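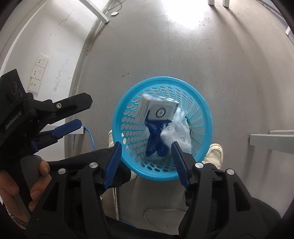
Why I still prefer the hand

Opinion, 27/09/2020

There is an argument in our field that comes back every few months, and I would like to take a side in it. When we want a robot to learn an ordinary job, like putting rubbish into a basket, should a person show the job with a gripper held in the hand, or should the person sit at a distance and drive the robot arm with a controller? I have done both for long enough to have an opinion. I am for the hand.

At Skokari, where I worked before, we used only remote control. The system was named Venitik and it was a very fine piece of engineering. The operator had two levers, a screen and a good chair. In one month, it was August, I recorded 223 demonstrations of clearing a table, and I can say that I was proud of perhaps 20 of them. The others were correct. The object went from one place to the other place. But a person who looked at them would not recognize how people clear a table. I stopped before every touch, I came down straight from above, I let go and waited. I was afraid for the arm, and my fear went into the data with everything else.

With a gripper in each hand this fear becomes much smaller. You feel through the handle when the fingers close on something. A piece of plastic film gives almost no resistance, a cardboard box gives a lot, and your wrist knows the difference before you have thought about it. You also change your posture without a plan. For a basket on the floor you sit or crouch beside it, you lean, you bring one tool in from the side while the other one waits. An operator in a chair does none of this, and so the robot never learns that it is permitted.

My colleagues who defend remote control have a serious point, and I don't want to hide it. What the operator does with the real arm, the real arm can certainly do again. A human elbow can go where a motor can't. In our first set at Gisler we collected 301 demonstrations by hand, and we had to throw away a painful share of them, because the arm could not follow the movement without hitting its own base. That was our mistake, we had not checked the reach before we began. Now we check it, and the share is small - but the problem has not disappeared, and people who sell hand-held tools should speak about it more openly.

Where I think the hand wins without much discussion is soft rubbish. A box is easy for everyone. Take a clear wrapper, crumpled, with one end hanging free. 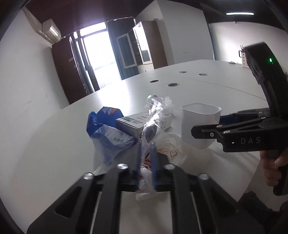 Does the person who demonstrates need to be an expert in robots?

In my experience an expert is often the worse choice. A person who knows the machine begins to move like the machine. I would take somebody who is used to cleaning and sorting, give them an afternoon to become friends with the grippers, and ask them to work at their normal speed.

The cost is the other side of my argument. The Fastau arm that we rented for comparison needed one operator and a second person near the stop button, so 2 salaries for one stream of data. A pair of grippers needs one person and a floor or a table. For a small laboratory this decides the matter, whatever the theory says.

I do not ask that anybody throw away their controllers. For heavy loads, or for work behind a safety fence, I would use them myself. But for the small and soft things of a household, I would like the teacher to hold the tool and to be close enough to hear the plastic.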